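Fitting a second-hand hard drive in an old desktop, and living to tell the tale

My aunt's computer had been making the sound of a small animal in a biscuit tin since May, so I bought another one just like it for parts and set about making one good machine out of two bad ones. What follows is the drive half of the job. It takes an evening if you're me and half an hour if you're competent.

You will need a crosshead screwdriver, a saucer for the screws, a lamp you can aim, a SATA data cable and the drive. A mug of tea is traditional, but keep it on the windowsill. I learned that on a keyboard.

Start by shutting the machine down properly. Switch it off at the wall, pull the plug, then hold the power button in for 5 seconds to drain whatever is left. Take every other cable out of the back as well. Photograph them first, unless you enjoy puzzles.

Lay the case on its side on a table. Carpet is bad for static and worse for knees. The side panel usually comes off by sliding it backwards an inch and lifting, although on the Orkov cases it goes forwards, and you will have bent something before you find this out. Touch bare metal on the chassis before touching anything that looks expensive, and do it again whenever you come back from the kettle.

If the machine has been in use, there'll be dust. Take it outside and use a soft brush. Don't blow into it. You will get it in the eye and then you'll have to explain yourself at work.

Next, the cage. Drives live in a metal cage, held by screws, rails or plastic clips, depending on how the maker felt that year. Offer the drive up with its connectors facing whichever way leaves you room for the cables, slide it home and secure it. Screws want to be snug. If you're grunting, stop.

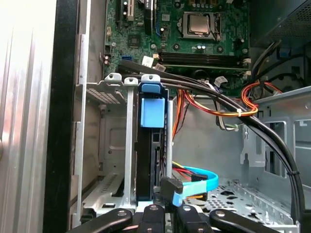
Light blue SATA cable, on its way to the lower end of the drive.

SATA plugs are L-shaped inside and go on one way round. Look at the L on the plug, look at the L on the drive, and line them up before you push. It should slide on with very little force. If it won't, turn it over, and if it still won't, turn it back, as you had it right the first time. Hold it by the plug and leave the cable itself alone. Some have a little metal latch that clicks, and the cheap ones just sit there and hope.

The other end goes to a SATA port on the motherboard. If you have a choice, use the lowest numbered one for the drive you want to start from. The numbers are printed beside the ports in lettering meant for ants.

Power comes next, from the wider flat connector off the power supply. It has the same L arrangement, only longer. Then tuck the cables out of the way of any fans. A cable touching a fan makes a noise you will blame on the drive, and I lost a whole evening to that.

Before the panel goes back on, refit the heatsink and plug its fan in. Do not switch on without it "just to check". Then connect a screen and keyboard, power up and go into the setup menu (often F2 or Delete, pressed repeatedly and with feeling). The drive should be listed there. If it isn't, power off, unplug, and push both ends of the data cable in again. That cures it more often than it deserves to.

Panel on, screws out of the saucer. If there's one left over, it came from the other computer. That's my position and I'm sticking to it.

Comments (3)

Trevor Kershaw
Followed this on an old Skorton tower. Mine had rails instead of screws and one was missing, so the drive is currently held in on one side by optimism. Works though.

Adjoa Acheampong
Does it matter if the cable is a different colour from the one that came out? Mine was red and the new one's yellow.

Dede Akpalu
@Adjoa no, colour makes no odds. Check the length before you buy, mine was too short by a thumb and I had to move the drive down a slot.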